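户外领队与水上行程 第六讲讲义
湖区独木舟多日行程:排线、定价、装船、伙食

任课:Gerardo Macapagal
实操部分:Valtteri Ojala
课前请先看完第五讲的桨法录像,这讲不再重复。讲义是赶出来的,有错字下课告诉我。

一、先把几个词分清

独木舟(开放式,单叶桨)和皮划艇(有舱口,双叶桨)客人经常混着叫。咨询电话里一定要问一句:您坐过的是哪种?有人说"划过很多次",细问是公园里的脚踏船。
搬运(portage):两段水之间把船和行李扛过去。时间基本都丢在这儿。
渡水(crossing):离岸横穿开阔水面。风险基本都在这儿。
摆渡角:有侧流时船头和目标之间的夹角。第四讲讲过,考试会考。

平水不等于安全。湖上出事大多是风,加上水冷,加上没穿救生衣。做急流出身的同学容易轻敌,觉得没有白浪就没事。大湖两小时能从镜面变成齐胸的浪。

二、本讲案例:Nurka 线

Brarnlow 湖东岸下水,穿三个小湖进 Nurka 河上段,终点 Pirnus 营地。全程 49 公里,标准四天三晚。Hyvönen 在湖东岸有船库,租船、接驳都找他们。

第一天:下水,沿东岸走,不渡水。只走半天。让客人换手、找节奏、发现自己带多了东西。
第二天:唯一一次大渡水。必须早上。早饭可以推到对岸再吃。
第三天:两次搬运。第一次短而陡,第二次长而平,客人都说第二次更累。
第四天:进河,顺水,轻松。下午三点接驳车到 Pirnus,车不等人。

为什么第一天只走半天?去年有一组要求第一天走满,想给后面省时间。结果傍晚到营地,天快黑了搭帐篷,晚饭九点多,第二天早上全员起不来,渡水拖到中午,风起来了,岸边干等到傍晚。省下的时间全还回去,还倒贴。
排线的原则:难的放在早上,累的放在第二三天,最后一天留给自己喘气。

三、风和渡水

看风不要只看预报数字。要看:
风向和湖的长轴是不是一致(一致就是长风区,浪起得高)
有没有岛可以分段
背风岸在哪边,翻了会被吹到哪里
客人昨天的状态

决定渡不渡,领队一个人说了算,但是要在出发前一晚就讲清楚标准。早上五点半对着一群没睡醒的人现编理由,没人服气。
Valtteri 的做法:前一晚在火边把标准说三遍,第二天早上让客人自己看着水面说"走"还是"不走"。说错了他再纠正。课堂上我们会演练一次。

船队间距:喊话能听清。听不清就是太远。最慢的船走在中间,不要放最后。领队船靠后,副领队带头,带头的人每隔几分钟回头看一次。
翻船以后:先数人,再管船,行李最后。客人的相机漂走就漂走。
冷水里人前一分钟会猛吸气,这时候不要喊复杂指令,就喊"抓船"。
T 形救援每人至少做两遍,实操课上,不许逃。

四、定价

很多同学一上来先看别家卖多少钱,然后减一点。不行。先算自己的成本。

固定项:许可、保险分摊、船的折旧、卫星电话月租、急救包补货。
按人头:食物、租借(防水袋、睡袋)、接驳座位。
按天:领队工资、副领队工资、营地费。
常漏掉的:出发前一天打包的工时,回来后晾帐篷洗锅的工时,等天气那一天的工资。

课堂练习用的数:一团的固定加按天合计 3,406 欧,满员八位客人。每位的按人头成本自己按附表算。算出保本人数,再算只来五位时每位要亏多少。
答案下次课讲。不要互抄,去年抄错小数点抄了半个班。

附加费单列还是打进总价?两种都见过。我倾向接驳打进总价,睡袋租借单列。客人到了现场还要掏钱会不高兴,睡袋例外,好多人自带。
取消条款写短一点。出发前多少天退多少,一张表,完了。天气原因改线不退款,这条要在报名页上就能看到,不要藏在第四页。
订金收多少看你的淡旺季,四月接的单和七月接的单可以不一样。

五、装船和吃水

船重心低、居中、左右平。这句话会背的人很多,装出来歪的也很多。
装完以后从岸上看,蹲下来看,站着看不出来。
船头略轻于船尾。逆风的时候反过来,船头稍沉,不然船头老被吹偏。
水桶和食物桶最重,放横撑正前正后。帐篷轻,塞两头。
所有东西要系,系的绳要短。长绳翻船时缠脚。
随身小袋:雨衣、手套、吃的、防晒、小药,放手边,其余白天一律不准翻。
搬运时每人走几趟,出发前就定好。两趟是常态,一趟半的算法(走一段放下,回头接第二批)适合长搬运,好处是休息的时候还在往前挪。

每人行李上限写在行前信里,用袋子的容积写,不要用公斤。客人家里没几个人会称袋子,但袋子塞不塞得下一目了然。
行前信在出发前两周发,前三天再发一遍,第二遍只写五行:几点、哪里、穿什么、不带什么、电话。

六、伙食

四天不是露营大餐。目标:热、快、够量、没有剩菜。
热量按划水日算,比平常徒步略高,冷天再加。客人第三天会突然很能吃,那天的晚饭多备一份主食。
每餐单独打包,袋子上写:第几天、哪一餐、几个人、加多少水。水量一定要写,火边上没人记得住。
干料在家里量好。米、燕麦、奶粉、汤粉,按餐分。同一套量具从头用到尾,换了一套杯子分量就对不上。 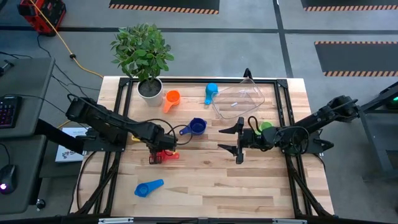 图 6-1 木桌面上的彩色小厨具,多为量杯和量勺

粥:燕麦一份,水两份半,盐一点。第一天放果干,后面换坚果,不然腻。
午饭不生火。硬面包、奶酪、香肠,或者素的鹰嘴豆泥。岸边十五分钟吃完。
晚饭一锅出。第一晚可以带鲜菜,吃掉最重的。第二晚开始全干料。
热饮:到营地第一件事烧水,在搭帐篷之前。冷的人先有东西喝,后面什么都好办。
过敏和忌口:报名表问一遍,行前信问一遍,见面再问一遍。三遍答案不一样的情况真的有。坚果过敏的团整团不带坚果,别想着分开装。
咖啡不要省。

垃圾:带进去多少带出来多少。食物残渣也要带,不许倒湖里。洗碗水离水边远一点,过滤以后散着泼。
锅具清单见附表二,旧版附表里锅盖漏写了,请自己补上。

七、营地

到营地的顺序:船拖上岸翻过来系好,公共挡雨布,烧水,帐篷,自己的东西。
船要系。夜里起风船自己走掉,第二天你就在岛上上班了。
帐篷位让客人先挑,领队的帐篷放在能听见船响的地方。
枯枝检查:抬头看。每次都要抬头看。
厕所位置到了就讲,讲的时候不要不好意思,你不好意思客人就会去乱找地方。
火:有火圈用火圈,没有就用炉子。干旱期禁火公告出发当天早上查,不是前一晚。
Pirnus 营地有棚子和干木头,收费记在 Hyvönen 的总账上,不用现场付,签字就行。签字本在棚子门后头。

晚上的短会,十分钟以内:明天几点起、谁做早饭、水面怎么样、哪里疼。"哪里疼"一定要问。手上的水泡第一天处理和第三天处理完全两回事。

八、客人管理

同船配对。不要把夫妻默认放一条船,先问。独木舟在行里有个外号叫"离婚船",后座指挥前座,前座不听,你们自己体会。
力气差很多的两个人,强的坐后面。两个都弱的,放在离领队船最近的位子。
小孩坐中间,给一把短桨,不然无聊。
全程抱怨的客人一般第二天下午最凶,第三天自己就好了。先给吃的,再谈。
不会游泳的可以参加,但要自己说出来,救生衣试水在下水前做,在浅水里做,大家一起做,别单独拎出来。
拍照:每天固定两个停船点,讲好了就不用每拐一个弯停一次。

讲解不要太多。湖上安静本身就是客人买的东西。一天讲三四个点,鸟、冰川留下的石头、老木排水道,挑你真懂的。不懂就说不懂。

九、应急和通讯

手机信号:Brarnlow 湖东岸有,第二天渡水以后没有,Nurka 河下游最后几公里又有一点。别指望。
卫星电话每天晚七点开机报平安,岸上联系人那边写着,超过一小时没接到就启动流程。
行程单一式三份:船库、岸上联系人、领队身上防水袋里。
撤离点全线三个,地图上自己标。考试会给空白图。
急救包谁背,谁就每天早上当众说一遍"包在我这儿"。
失温判断:话变少、手不听使唤、不肯停下来加衣服。等到发抖停了再处理就晚了。
雷:离开水面,离开高树,分散。最后一声雷过后等半小时。

领队日志每天写,不要回来补。时间、风、位置、谁有什么情况。保险要看的就是这个。补写的日志一眼就能看出来,笔迹太整齐。

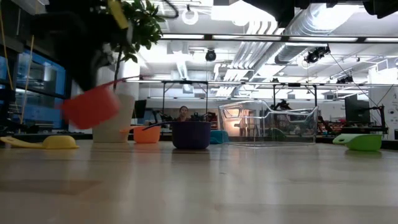
十、实操课安排

地点:Hyvönen 船库前的浅水区,储物柜自带锁。
上午八点集合,穿湿衣或干衣,棉的不行,牛仔裤的直接回去换。
内容:
单人扛船,起肩和放下,每人三次。腰不好的提前讲,可以只做双人。
J 划、拉桨、推桨,左右都要会。
T 形救援,当救人的和当落水的都要做。
装船,两组互相检查,蹲下来看。
模拟渡水决定。Valtteri 扮难缠的客人,他很喜欢演这个,别被他带跑。

考核分两块,笔试和带队模拟。带队模拟抽签定日程上的哪一天,抽到第二天的别哭。
补考一次。

十一、作业

1. 给 Nurka 线排一个五天四晚的版本,多出来那天放哪里,说理由。半页纸。
2. 定价练习,见第四节。交计算过程,只交结果不给分。
3. 写一封行前信第二遍(五行那个)。超过五行退回。
4. 选做:找一条你自己熟的湖线,标出最长的一次渡水,写出你"不走"的标准。

作业放 57 号信箱,就是楼梯口那排,不要塞我办公室门缝,上学期踩坏两份。

十二、参考和杂项

水文站的历史风速表在共享盘里,文件夹叫"湖区"。里面有个老版的没删掉,用日期新的那个。
地图请买纸的。防水袋装好,折到当天那一面。
讲义里的公里数是沿岸划的实际路线,不是直线。有同学拿尺子在图上量出来短一截,跑来问我,正常。
下一讲:带残障客人上船,座位改装和上下船的搬扶。请穿方便弯腰的裤子,要在地上练。
第八讲客座还没定,定了贴门口。
船库的备用钥匙借出去要在本子上签名,有一把到现在还没还回来,谁拿的自己放回去。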